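Home | Posts | Bench Notes | Contact

Soft fingers and thin paper: first numbers

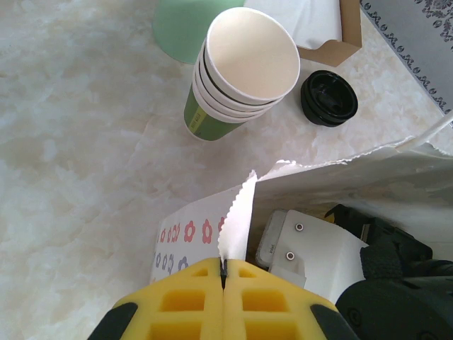

A reader of the last post wrote in to say that napkins are a bad test, that a grasp on crumpled paper tells you very little about the policy and a lot about the foam. I think that's half right. The foam matters a great deal. I still wanted a score for it, so I ran the comparison.

The method is simple. I trained the same policy twice, once on 72 demonstrations and once on 250. Everything else stayed fixed: same wrist camera, same yellow padded fingers, same marble-patterned tabletop with cups and packaging left on it. Each policy then got 172 trials of picking up a napkin and putting it down on a mark.

The small set did better than I expected on the grasp itself. Most of its failures came earlier, when the hand stopped short and closed on air. The larger set mostly fixed that. What it did not fix was grabbing two layers when the napkin lay on top of other paper. Both policies did that at a similar rate, and I don't have a good answer for it yet.

I tried slowing the close by up to 10 percent, an idea borrowed from the Issahaku notes. No clear change.

Next I'll rerun the layered cases with the Sindholm force threshold turned on. The Cutwood data loader needs a fix first, as it drops the last few steps of long episodes.

Last updated: October

Contact | Copyright Mudau Bench Notes | Back to top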